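**Progress report to the Joshi Fund: Closville hall, ground floor and upper level**
Period covered: July through October

Work in this period was on the ceiling, the lighting, the cooling and the stairs. The main room has been back in daily use for most of October. The upper level is finished but not open yet, for the reason given under "Stairs and railing."

## Ceiling

The old suspended ceiling came down in the first two weeks. Our application said we would put up a new one at the same height. Once the tiles were out we found the beams and the ribbed panels above them in better shape than the survey had suggested, and we asked the fund to let us keep them exposed. That was agreed in August. Everything up there has been cleaned, patched where old brackets had been, and painted white.

The change saved money on tiles and grid but cost more in labor, as every pipe and cable run now had to be tidied by hand. The net saving was $953, which we have moved to the stair budget.

One joint near the back wall showed a brown stain after a heavy rain in September. The roofer found a loose flashing and fixed it at no charge. The stain was sealed and repainted, and there has been no mark since.

## Lighting

The new fluorescent fixtures are mounted on the ceiling and working. We looked at changing to LED panels partway through, but the fixtures had already been delivered and the supplier, Flovano, would only take them back with a restocking fee. We kept to the original order. Tubes are a standard size and we have a box of 22 spares in the supply closet.

The light level at table height is good across the main floor. It is weaker under the upper level, where people coming from the bright side of the room notice the drop. We would like to add a wall light there and can pay for it out of contingency.

## Cooling

The slatted vent is set into the ceiling and the air conditioning has been run every weekday through the warm part of the period. It holds the main room at the set temperature by midmorning. There were two complaints of a draft from people who sit directly under it. The installer adjusted the slats and we have had no more complaints, though the weather has also turned.

The filter should be cleaned every 13 weeks. It's on the building calendar.

## Walls

All walls on the ground floor have had two coats of plain white. We left out the pinboards shown in the first drawing. Users said they would rather have a clear wall, and boards can be added later at small cost.

## Stairs and railing

The wooden staircase is in. The steps are brown and have been finished with a hard oil, which took longer to cure than the product sheet promised and kept us off the stairs for four extra days. The black metal railing on the upper level was made by Jullska and fitted in a single visit.

At the inspection we were told to add a contrasting strip to the front of each step. The rest of the stair passed. The strips have been ordered and the fitter has a morning set aside for them. Until they are on and signed off, the upper level stays closed to the public. Staff have been going up only to check the heating.

## Use of the room

There were 128 bookings in the period, counting the weeks when only half the floor was available. Morning slots fill first. Evening use is lower than we planned for and we expect it to rise when the upper level opens.

The main complaint from users is noise. With the old tiles gone the room is louder, and voices carry up the stairs. We have asked for one quote for acoustic panels and are waiting on a second. This wasn't in the original scope and we aren't asking for a decision on it yet.

## Still to do

- Step strips, then the repeat visit from the inspector
- Wall light under the upper level
- Touch-up paint on the beam nearest the stairs, scraped during delivery
- Second quote for acoustic panels
- Final invoice from the electrician

The main room in use, with the finished ceiling and the stairs at the back:
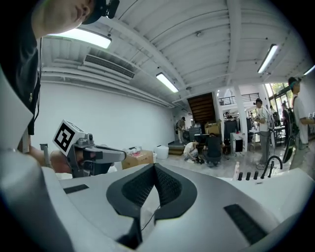
Fadwa Soliman replied that the wall light can come out of contingency without a separate request, that she would like to see both acoustic quotes before the next payment is released, and that the inspector's letter on the step strips should be sent to her as soon as it arrives.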